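Snack Table Layouts -- Gallery

Reference photos of packing and serving layouts for small catered tables. Compiled by Omid Talebi for Tadden. Page updated 20/02/2021.

Snack table. Triangular sandwich over a beige tray, six red Coca-Cola bottles in a two-tier clear rack -- front row lower, back row higher. 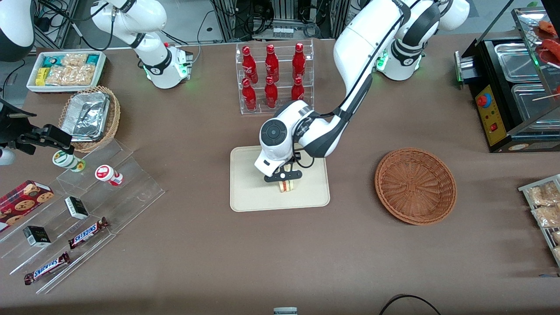
Where should the drinks go on a narrow table?
Behind the food tray, with the tallest row at the back and labels facing the guests.

Baskets are stocked in 2 depths. Liners are ordered separately, in packs of 35.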